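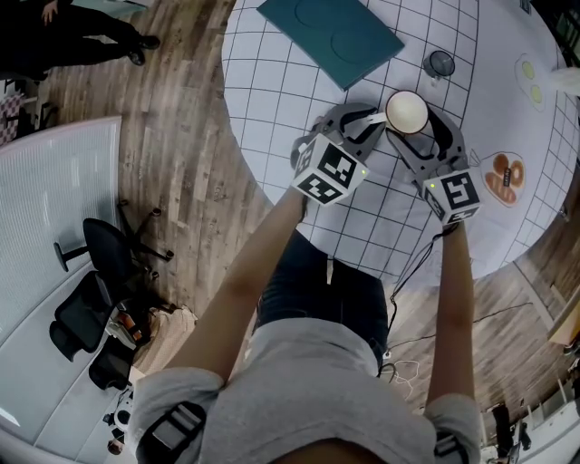
1/ HORGAN – quick thoughts, no big spoilers till post 6

Saw it last night at the late showing, 88 minutes, in and out before the last bus. More films should be 88 minutes. Typing this on my lunch so bear with me

2/ Plot if you missed the trailer: retired ferry pilot (Horgan) gets asked to take one last boat out to Skimau, an island that's meant to be evacuated. Isn't evacuated. Obviously. Five people on board, one of them lying about why they're there

3/ Éabha Phelan is so good in this. I only knew her from the soap and that baking drama thing where she cried in every episode. Barely speaks for the first 15 minutes here. Just ropes, engine, looking at the weather. Could of watched a whole film of that

4/ The fight in the wheelhouse!! No music, everyone's in big wet coats and can't get a proper swing in. Somebody gets hit with a kettle. Whole row behind me went oof

5/ Less keen on the villain. Runs a shipping company called Andano and we know he's bad as he eats a pear very slowly. Two speeches about the sea. Didn't need the first one

6/ OK SPOILERS NOW. mute me if you're going at the weekend

.

.

7/ The brother being alive – saw it coming from the photo on the fridge, still got me. The bit where she hands him the flask and doesn't say anything. Fine. I was fine

8/ What I did NOT get is the radio. She smashes it on the way out, we see it in bits on the floor, then someone calls the coastguard?? Is there a second radio? My sister reckons it's the one from the lifeboat but the lifeboat's gone by then. If anyone knows tell me

9/ Also the dog just vanishes after the harbour. I've decided the dog stayed on Skimau and is doing well

10/ Looks great for what must of been pennies. Almost all of it on the one boat and you stop noticing after a while. The fog does a lot of work. A couple of dodgy night shots where I couldn't tell who was falling in

11/ Score is by Ullaleo, who I'd never heard of – mostly low humming and what sounds like somebody dragging a chair. Sounds awful written down, works. Had it on this morning on the walk in and got very suspicious of a man with a pushchair

12/ It's a 15 and I'd say that's right, one nasty bit with a winch. Friend thought it should be an 18 but she also left during the one with the geese so

13/ Four out of five. Loses one for the pear man. Think it's only on untill the end of May round here, small screen as well, so go soon

14/ Stay for the credits btw, no extra scene but there's a good song

15/ right, someone's just replied about the radio and now I've got to rethink post 8. back after work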